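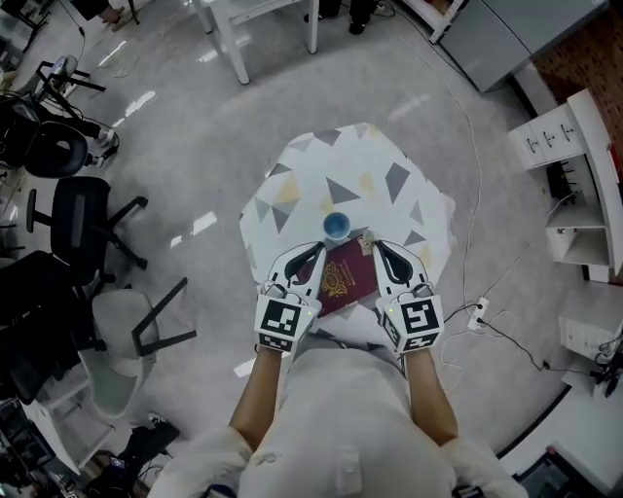
Que el pasaporte va siempre en el mismo cajón y que lo demás son ganas de complicarse, me dijeron en otro foro, y ahí se cerró el hilo. Muy agradecida, pero yo no tengo cajón. Es decir, cajones hay, pequeñitos, con su tirador oscuro, y cada uno lleva dentro una civilización entera de cosas sin dueño conocido. Meter ahí un pasaporte es despedirse de él.

¿Dónde dejáis el pasaporte y las cosas pequeñas en un local compartido?

azulejo_roto
Publicado el 24/12/2023 en Orden y organización

Os cuento el caso. En abril me voy a Tumari, 3.042 kilómetros según la página de la compañía, que no perdona ni los dos últimos. Hasta entonces necesito el pasaporte a mano un montón de veces: el visado, la reserva, el seguro, un formulario que pide el número, se cae y lo vuelve a pedir. Y como paso más horas en el local que en mi casa, el papeleo lo hago allí.

El local se llama Inudness, es grande, lo usamos varios y tiene una mesa octogonal con un mantel de triángulos grises y amarillos que es, a efectos prácticos, la oficina de objetos perdidos. El que llega suelta encima lo que trae. Un pasaporte granate al lado de una tacita azul es una estampa habitual, y a mí me da un escalofrío cada vez que me imagino el café dentro de la tacita y el visado dentro del pasaporte.

Mis requisitos, por si alguien se anima:

Que no haya que taladrar nada. La pared es de ladrillo y el contrato es muy claro.
Que quepan el pasaporte, unas llaves y poco más.
Que una persona con prisa (yo) lo use sin pensar.
Que no sea una riñonera. Ya he tenido una riñonera.

He mirado las bandejas de despacho y una carpeta con cremallera de la marca Emeo, que viene con una solapa para cada documento y parece pensada para gente que tiene muchos más documentos que yo. ¿Alguien la usa? ¿O me estoy gastando dinero en comprar otro sitio donde perder el pasaporte?

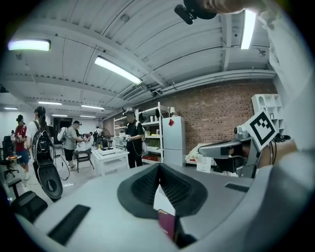

Lo de ponerlo todo en alto también lo he considerado, porque mi madre guardaba los papeles encima del armario y en aquella casa no se perdió jamás una escritura. El problema es que en un local compartido lo alto es de todos y lo alto se llena. Tenemos una estantería metálica blanca, alta, con cajas y cosas variadas, y al lado una nevera blanca con una cosita roja pegada en la puerta de arriba. Hubo quien propuso pegar ahí también un sobre con imanes para los documentos. Me gusta la idea de ver el pasaporte cada vez que vaya a por agua, pero me gusta menos que lo vea todo el mundo, y esa sala nunca está precisamente desierta.

Gracias de antemano. Lo de «déjalo en casa» ya me lo han dicho.

3 respuestas

migas_con_uvas
Marcada como la más útil

Déjalo en casa.

Vale, perdón, tenía que hacerlo. Ahora en serio: para casi todo lo que cuentas no necesitas el pasaporte, necesitas los datos del pasaporte. Haz una copia en papel de la página de la foto, guárdala en una funda de plástico y rellena con eso todos los formularios que se caigan. El original lo llevas solo el día que te lo pidan físicamente. En mi caso fueron dos veces en todo el proceso, y una de ellas era porque yo había entendido mal el correo.

De paso, mira hoy la fecha de caducidad. Hay muchos países que quieren que te queden 6 meses de validez cuando entras, y es una cosa tontísima de descubrir en marzo. Compruébalo en la web oficial de donde vayas, que yo soy un desconocido con nombre de desayuno.

Si aun así quieres tenerlo en el local, lo que funciona es un recipiente con tapa, y que la tapa sea fea. Lo digo por experiencia. Las bandejas abiertas son una invitación: dejas un pasaporte y a la semana tienes encima un pasaporte, pilas, el ticket de un bocadillo y un destornillador. Con tapa la gente se corta un poco. Yo compré en Pagano (la ferretería de mi barrio, no sé si hay más) una cajita metálica con llave que cuesta menos que esas carpetas. No cabe un folio sin doblar, aviso. El pasaporte entra tumbado con holgura y las llaves hacen un ruido horroroso al caer dentro, así que sabes que las has dejado.

La cajita va en tu mochila o en una balda que sea tuya. Si no tienes balda tuya, pídela. Un local donde cada uno tiene su balda discute bastante menos.

Y las bebidas, en otra mesa. Parece una norma de guardería y lo es. En el mantel ese de triángulos, por cierto, cualquier cosa pequeña y clarita se camufla de maravilla. Un mantel liso te ahorraría medio rato de búsqueda.

riojana_en_obras

Yo tengo la carpeta Emeo por la que preguntas. La cremallera va bien. Las solapas sobran casi todas y acabas metiendo cosas en ellas por pena, en la mía hay una tarjeta de puntos de una heladería que cerró. El pasaporte queda un poco suelto en su hueco, si la abres boca abajo se sale. No la abras boca abajo.

De tamaño es incómoda: demasiado grande para un bolsillo y demasiado pequeña para acordarte de que la llevas. Yo la pongo siempre en el fondo de la mochila de 30 litros y luego saco todo lo demás para llegar a ella, delante de la cola del control, con público.

Lo del sobre en la nevera no lo haría. Por los imanes no sé si pasa algo con el chip, supongo que no, pero es que los sobres se caen y detrás de una nevera no mira nadie hasta la mudanza.

piso_bajo_B

pues una riñonera

azulejo_roto
Comentario de quien preguntó

Gracias a los tres, incluso a piso_bajo_B, que ha sido el más breve y el que más me ha dolido.

Resultados hasta ahora. La copia en papel, hecha, y me siento idiota por no haberla hecho el primer día. La caducidad, mirada: me sobra tiempo, aunque pasé un rato malo leyendo la fecha de expedición como si fuera la otra. La caja con llave me convence más que la carpeta, sobre todo después de lo de la heladería. He llamado a la ferretería más cercana y me han ofrecido una «caja de caudales», que suena a que voy a llegar a Tumari en galeón.

Lo de las bebidas en otra mesa lo propuse en el grupo del local. Me contestaron 5 pulgares arriba, que en ese grupo significa «lo he leído». 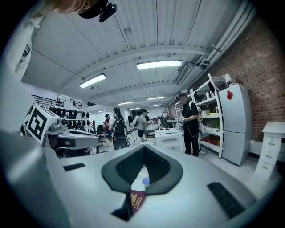
Librito rojo oscuro de letras doradas, en diagonal, y la cosita redonda azul muy cerca. Seguimos igual.

Sobre la balda propia: en la pared hay una barandilla negra arriba, en el altillo, y por debajo una hilera larga de cosas negras colgadas en ganchos. Ganchos, por tanto, hay, y no hace falta taladrar. ¿Alguien ha colgado una bolsita con cremallera de un gancho y la ha vuelto a ver? Tendría que ser de cualquier color menos negro, eso lo tengo claro.

migas_con_uvas
Respuesta al comentario

Colgada vale para las llaves. Para el pasaporte, no. Y si la cuelgas, que sea amarilla y con tu nombre en grande, que la gente coge las bolsas sin mirar y luego te las devuelve con mucha educación al cabo de un mes.

La caja de caudales cómprala, que las pequeñas se llaman así también. Mira que traiga dos llaves y no guardes la segunda dentro de la caja. No digo cómo lo sé.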